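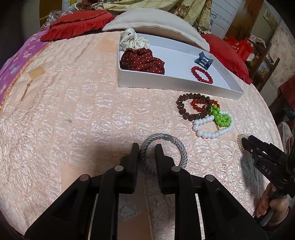

浅盒子分拣法：这个月我最想推荐给大家的一件小事

各位读者好！七月这一期《Plutlow 居家小报》，本来排的是厨房调料架，稿子都写了一半了，结果上个周末我把床上铺开一堆发圈和手串，收拾得太开心，当场决定换题。调料架下期再说，已经写信来催的朋友请再忍一忍（Nhi Kiều，我看见你的两封信了）。

事情的起点很普通。我有一个抽屉，名义上放首饰，里面什么都有：发圈、珠串、断了的链子、不知道哪件衣服上掉下来的扣子、两支没水的笔。每天早上出门前伸手进去摸一个发圈，常常带出来三串珠子，缠成一团。我一直以为问题在抽屉太小，还认真看过分隔盒，挑到头昏，最后什么也没买。

后来读者 Dayana Salazar 来信讲她收拾针线的办法，只用一个浅盒子，鞋盒盖、礼盒盖都行，边要矮，底要平。她说深的容器都是骗人的，东西一进去就叠起来，叠起来就等于看不见。我读到这里差点拍桌子，说得太对了！

于是我翻出一个白色的长方形浅盒，把东西全摊在床上，开工。

床其实是最好的工作台

先夸一下床。以前我都在桌上分拣首饰，珠串一滑就滚到地上，弯腰找半天。床面软，东西放上去就待在那里。我铺的是那床浅桃色的绗缝床罩，缎面发亮，缝线一行一行皱起来，圆珠子搁在上面正好有个依靠。颜色也帮忙：深棕、橙红、亮绿、白，每一种放上去都清清楚楚，一眼就能看见。

如果你家的床单花样很密，可以垫一条素色浴巾，效果差不多。Bahman Asadi 上次跟我说他用的是烤盘，我不反对，就是声音大了点，尤其是晚上。

先放布的，再放珠子

顺序这件事我试了好几种，现在固定下来的做法是先放布艺发圈。它们蓬松，占地方，但是没有分量，往角上一靠就算有了位置。我的两个大肠发圈就放在盒子的同一头，一个白底小黑点，一个暗红底小白点，一前一后挨着，像一对姐妹（我知道这么说很傻，可是真的很像！）。它们站好以后，盒子剩下的地方一下子就明白了，哪里还空着，能放多大的东西，心里有数。

然后才轮到珠串。珠串先别急着进盒子，在外面按颜色过一遍。我把棕色那串切面珠、橙红色的小珠、绿色的圆珠和白色的圆珠都堆在一处，看看哪些是真的会戴。棕色那串最大，珠子油亮油亮的，我冬天配毛衣戴，夏天就让它休假。绿色那串总爱自己拧起来，得拎起来抖两下再放。白色的我最喜欢，圈大，配什么都行，连睡衣都行。

还有一根灰色的编织发圈，绳子一样的纹理，上面带一颗椭圆的灰珠子。它到底算发圈还是算手链，我想了很久。我戴在手腕上的时间其实比扎在头发上多，最后判给发圈，理由是洗脸的时候我找的是它。各位家里一定也有这种身份不明的小东西，我的建议是按你在什么时候找它来归类，别按它的名字。

盒子里不要装满

这条我要多说几句，因为来信里问得最多。我们收纳的时候总有一种冲动，看见空的地方就想填上。浅盒子千万别这样！中间要留一块空地，手指能伸进去，拿一样东西不碰到另一样。珠串平平地放成一个圈，不要折，不要叠，弹力绳少受罪，下次拿起来也不用解。

电话线发圈也是一样。我那根是半透明的，带一点香槟色，转到光底下还会泛出蓝的金的，漂亮得很。可是它最会惹事，圈和圈之间的缝正好能咬住小珠子，一咬就拽出来一长串。现在它在盒子里有自己的一小块地盘，跟红色珠串隔开一点，早上拿它终于不用钓鱼了。
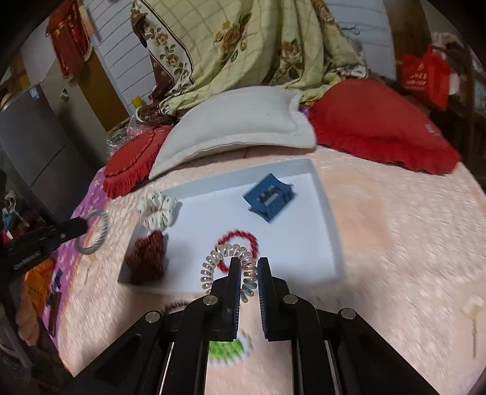
说回留空这件事，Sivaprasad Lobo 来信问，留了空，剩下放不进去的怎么办。我的答案是：另找一个盒子，或者承认自己不需要它。我这次就挑出来一小袋，准备送人。里面有大学时候买的塑料手镯，有一条颜色我从来没有喜欢过的发带，还有一个松掉的发夹，夹什么掉什么，留着纯粹是心软。心软也没关系，给自己一个纸袋，写上日期，放到柜顶，过一阵子再打开看，没想起来过的就可以走了。

顺便说说检查。东西难得全摊开，正好一件一件看过去：

弹力绳有没有发白、变细。用两根手指轻轻撑一下，听见细细的响声就该换线了。换线用的弹力线我一般买粗一点的，打结以后把结藏进珠孔里，再剪线头。

布发圈可以洗。装进洗衣袋，冷水，平铺晾干，不要拧。深色的和浅色的分开，我吃过亏，一只白的洗成了粉的，后来居然也戴了两年。

电话线发圈撑大了别扔。放进碗里，倒热水，等水凉了再捞出来，多半能缩回去不少。水别用滚开的，我那次太心急，烫得它变了形。

珠子用软布擦。有涂层的不要碰酒精，擦一次就哑一次，很心疼的。

放在哪里，谁能看见

盒子收拾好以后放哪里，我换过三个地方。先是放回抽屉，抽屉一关就忘了它。后来放在浴室，潮气太重，布发圈摸起来总是软塌塌的。现在它在卧室门口的矮柜上，那柜子是外婆传下来的，据说是1916年打的，漆都磨得看不出原来的颜色了，高度刚好到我的手边。每天早上经过，低头挑一样，出门。就这么一个动作，我觉得整个早晨都轻快了！

敞着放会落灰，这是真的。我每个星期三晚上把盒子里的东西倒出来，擦一擦盒底，再放回去，一首歌的工夫。也有人喜欢加盖子，但我试过，加了盖子我就不开，不开就又去抽屉里乱摸，一切回到从前。所以我宁可擦灰。

家里有小孩的朋友请注意，小珠子要放高一点，散了的珠子当天就捡干净。这一点 Nithin Rai 特意写信提醒我，他家的小朋友正是什么都往嘴里送的年纪。他自己的办法是把盒子放在衣柜顶层，够得有点费劲，但是放心。

读者的盒子

上一期我随口问了一句大家的发圈都放在哪里，没想到收到那么多回信，看得我一个人在厨房笑出声。有人挂在门把手上，有人套在保温杯上，有人全戴在手腕上，回家再一个一个摘下来。还有一位住在 Tundville 的读者，说她姐姐小时候攒珠子攒了1000颗，装在一个玻璃罐里，谁也不准碰，到现在罐子还在，珠子一颗都没有串过。我看完羡慕得不得了，那个罐子一定很好看。

也有人问盒子多大合适。我的意见是别先量盒子，先把平时真的在用的东西摊出来，看它们占多大一片，再去找差不多大的盒盖。边的高度比手指的一节矮就很好用。纸的、铁皮的、木头的都可以，底一定要光滑，颜色浅一点，找东西的时候省眼睛。旧的巧克力盒也好，只是记得先把里面那层带格子的塑料拿掉，那些格子永远不是你要的形状。

下一期和一个小聚会

下个月我们在 Jostia 书店的二楼办一次交换会，带上你想送走的发圈、发夹和手串，再带一个浅盒子，大家坐在一起分、一起换。Thevar 茶铺会送来点心，甜的咸的都有。场地最多坐40个人，想来的朋友回复这封邮件就行，写上你的名字，还有你打算带几样东西。布发圈请洗过再带来，断了线的珠串也欢迎，我会带弹力线和小剪刀，现场教大家把绳结藏进珠孔里，很简单的，看一遍就会。

如果你这个周末也想试试，找个盒盖，把抽屉往床上一倒就可以开始了。收拾好了请写信告诉我，尤其是那些身份不明的小东西，你最后把它们判给了谁，我真的很想知道！

调料架的稿子我已经重新打开了，下期见。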